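Review notes, Stamby rule pack and checker, second May release. Written by Sânziana Preda for the tools page, mostly so people stop asking me in the hallway.

I've been running Stamby on our simulated pick-and-place work for a few months now and I like it a lot. Enough that I rewrote our intake process to fit it, and I do not enjoy rewriting processes. If you build simulated rooms, put a gripper in them and record episodes for other people to train on, you should look at this one.

## What you get

Two things in one download. The first is a rule book: 73 rules for how a simulated manipulation scene should be set up, recorded, named and handed over. The second is a checker that reads your scene files and your episode logs and tells you which rules you broke. You can use the book without the checker. I did for the first couple of weeks (our build machine was being moved) and it was already worth having.

The rules are short. Most fit in two sentences, and each comes with a level: must, should, or note. I love the levels. Our old house document, the one we inherited from the Plalcombe project, had everything written as "must," so of course people picked which ones to believe. Stamby is stingy with its musts. When the checker stops a batch, everyone here takes it seriously.

Some I've quoted so often I know them by heart:

> Rule 9 (must). Record the state of the gripper at the first step of every episode, including episodes that start open and empty.

> Rule 22 (must). An object that is a target in any episode has the same name in the scene file, the log and the instruction text.

> Rule 31 (should). Place at least one flat object and one rounded object within reach in any room meant for general picking.

Rule 9 looks so plain that I skipped past it at first. Then I ran the checker on our back catalog. 1872 episodes, recorded over a long stretch by different people with different scripts, and a good share of them had no opening state at all. The scripts assumed open. Anyone loading those logs would have had to assume it too, and for one batch the assumption was wrong!

## Setting it up

Easy, with one snag. You point it at a folder of scenes and a folder of logs, tell it which file describes your gripper, and let it go. The snag is the gripper file. Stamby wants finger travel, finger thickness, pad area and the position of the palm, all measured in the same units as the scene. Ours were in a mix. The error message says "gripper profile incomplete" and leaves you to find out the rest. I'd like a line telling me which field it choked on.

After that it was smooth. A folder of 200 rooms takes less time than a coffee break on my desktop, and the report opens in a browser with the failures grouped by rule, so you can fix one kind of mistake everywhere before moving on to the next.

## The rules on viewpoint

My favorite chapter, and the one I think other teams will get the most out of. It deals with cameras that ride along above and behind the hand. Rule 40 says both fingertips have to stay in view for the whole approach. Rule 41 says the space between open fingers has to be clear enough that you can tell whether something is held. Rule 43 is a "should," and it asks you to keep any single plain surface from filling more than half the view when the approach starts.

I argued with 43 in my head for a while. Real rooms have big blank things in them. A hand down low next to furniture is going to have a lot of one color beside it, and I don't want every training view tidied up until it looks like a catalog. But the rule book has thought of that. It's a "should," you can wave it through with a one-line reason, and the reason travels with the episode. I've waved it through plenty of times. 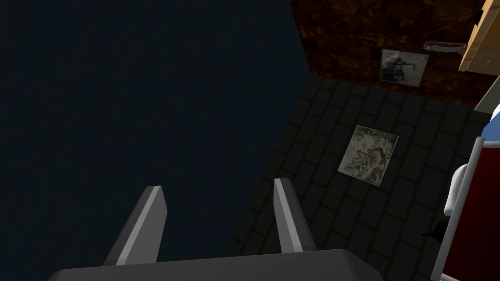
What I do want from a viewpoint rule is that it makes me look. I had stopped looking. When you generate rooms in bulk you check the first few, you check a couple at the end, and the middle goes out on trust. Stamby's report puts the opening view of every flagged episode on one long page, and scrolling through it taught me more about our generator than the last three meetings did.

For instance, our generator likes to drop flat things on the floor. Sheets, cards, prints, lids. Flat things are hard for a two-finger gripper. The fingers have to get an edge, and on a hard floor there's no give underneath to help. Stamby has a small group of rules for this, 50 through 54:

- A flat target must have a thickness in the scene file, and the thickness can't be zero.
- The log must say which grasp was planned: edge, pinch, slide to an edge, or none.
- If the target is thinner than the gripper file's minimum, the episode must carry a flag saying so.
- Floor contact by a finger during the approach should be logged as an event.
- Worn, creased or mottled textures should not be used as the only sign of which way up a sheet lies.

That last one made me laugh, and then I went and changed two of our textures.

## Clutter and color

Chapter six covers the stuff that isn't the target. It's the loosest chapter and maybe the most human one to read, you can tell that whoever wrote it has spent time inside odd-looking generated rooms. It wants clutter to be named even if it will never be touched. It wants dark objects on dark floors to be tried on purpose in some episodes and logged as such. It asks you to hang wall pictures and mount handles where they don't pass through anything, and the checker catches overlaps down to a tolerance you can set yourself.

We'd been naming only targets. So in our logs a room might have one named object and a dozen things called "mesh" with a number after it. Fixing that was dull work. I did a big chunk of it with a podcast on. But now an instruction writer can ask for "the white object next to the red panel" and I can look up whether there is such a thing, and whether there are two of them, before the request goes anywhere.

(Rule 61, by the way: an instruction must pick out one object and no more. Ours didn't always. Oops.)

## Where it falls short

A few places.

The lighting rules are thin. There are three, and all three are notes. Deep shade on one side of a room can hide half the furniture, and I'd have liked at least a "should" that asks for the darkest region to be measured and logged. We added our own as a local rule. Stamby lets you do this with a plain text file, and local rules show up in the report in a different color so visitors can tell what's theirs and what's ours. Very nice touch.

The handover chapter assumes one team makes the episodes and one team uses them. At Buzatu we have three groups passing things around in a loop, and the sign-off page only has room for two names. We just write small.

Episode logs over 2000 steps slow the checker down badly. I split mine. The release notes say a fix is coming, and I'll update this page when I've tried it.

And the printed version of the rule book has no index! A book of numbered rules, made to be looked things up in. I've put sticky tabs in mine.

## Compared with Vindby

People here will ask, so. Vindby is the other one we tried. It's faster on large folders and its overlap check is better, it found a cabinet handle poking into a wall that Stamby let through at the default tolerance. If all you want is a geometry check before you render, use Vindby and be happy.

But Vindby has no opinion on how you write things down. It will pass a beautiful room with a log that says nothing about the gripper, the grasp or the reason an episode was kept. For me that's the part that goes wrong. Geometry mistakes tend to show up on screen sooner or later, and a missing field just sits there until someone a year down the line trains on it. I run both now, Vindby first, then Stamby, and the pair takes one line each in our nightly script.

## How I'd start

Don't turn on all 73 rules the first day. I did, the report was as long as my arm, and two people on the team went a bit quiet. Turn on the musts, run them over one folder you know well, and fix what comes up. Leave it for a week or two. Then add the viewpoint chapter, "shoulds" included, and sit down with whoever builds your rooms and scroll the page of opening views together – snacks help.

Write your local rules early, while the annoyances are fresh. We have four so far. The one I'm proudest of says every waved-through rule needs a reason with a verb in it. Before that, half our reasons were the word "fine."

Our gripper file, the local rules and the naming list for the floor objects are in the shared folder under "stamby-local." Copy what you need. If you find a bad unit in the gripper file, please tell me before you fix it, I'd like to know which one I missed.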